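27th January, stringing bench

Foulkes racket back on the machine. Mirnalix in the mains, Foka in the crosses, same hybrid as December. Grommets at the throat still look chewed, which is what happens when a racket meets a net post at speed. The owner's account involves "a bounce." Fine.

Pulled both sets at the usual setting. Stringbed read 34 straight off the clamps and had dropped 3 by the time I'd eaten lunch. A slow lunch, admittedly, but the string wasn't supposed to be resting too.

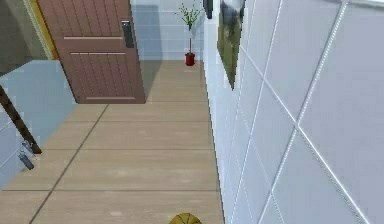 Reply from the Rostormont desk was that a drop like that is normal for a hybrid and I should be pre-stretching the crosses, and had I read the sheet. I had read the sheet. It recommends pre-stretching on one side and warns against it on the other.

Reel 824 is the one I used. Reel 524 is older and kinks less, so naturally we have hardly any left.

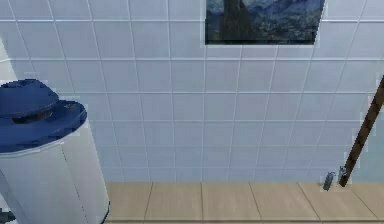

Next go: 524 in the crosses, no pre-stretch, two knots instead of four if the length holds out. Leave it overnight before reading. Also find whoever set the left clamp so tight it squeaks, and ask them to loosen it.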